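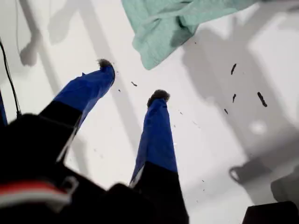
去年冬天我在Tona开了个小栏目，专门找做衣服护理的人聊天。这回约的是Gririlau的一位洗护师傅，她在店里管针织衫，一干就是13年。我到的时候她正喝茶，张口就问我：“你家毛衣是挂着还是叠着？”我说挂着呀，她直摇头！

她说针织的东西最怕挂，肩膀那里会鼓出两个包。“软的、毛茸茸的，一律平放。”上个月店里收了800件，她说一多半的毛病都是衣架弄出来的。

我又问她，皱成一团的怎么办，是不是先熨？她笑了：“急什么，先找领口，再找袖子，摊开来用手掌慢慢抹。”台面她喜欢浅色的，掉的毛、沾的线头一眼就看得见（我回家试了，还真是，我那张深色桌子可骗了我好多年）。

聊到颜色她来了兴致。浅绿浅蓝这类，她说看着清爽，其实很挑光，褶子里头总显得发灰，客人老以为没洗干净。“你把它抖开再看嘛！”

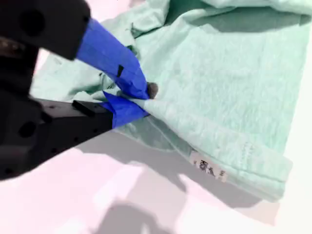 叠的时候捏哪儿

我一直是揪着一个角就提起来，她看得直皱眉。“捏一小褶就行，别往上拽，顺着台面带过去。”她还说布面上起了一道道放射状的皱，就是捏的地方吃力了，松开，抹平，换个地方再来。叠好以后她不压重物，抽屉里也只放两层。

临走我问她自己有多少件毛衣，她想了半天，说：“三件吧，够穿了。”

最近文章
Tasska的旧抽屉翻新记
在Yin买羊毛毯，花了1,061块
袜子到底要不要卷
2月的衣柜，先收哪一格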